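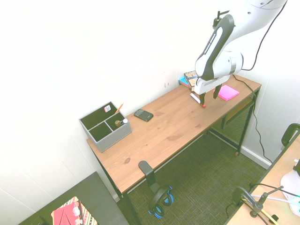

Students in the Tulham College robotics club are teaching a robot arm to tidy a desk, and hope to enter it in the Madigan Cup in March.

The club has nine members and meets after lessons until 6pm. They guide the arm by hand through each job, such as putting a pen back in an organiser, and use the recordings to train the software.

"We have 600 recordings so far and want 1,000 before the heats," said Conall Ó Flaithearta, 17, who leads the software side. "Pens are harder than we expected because they roll."

Teacher Deirdre Hayes said local firm Virnance had given the club £500 towards travel and entry fees.

New members from Year 10 upwards can join after half-term.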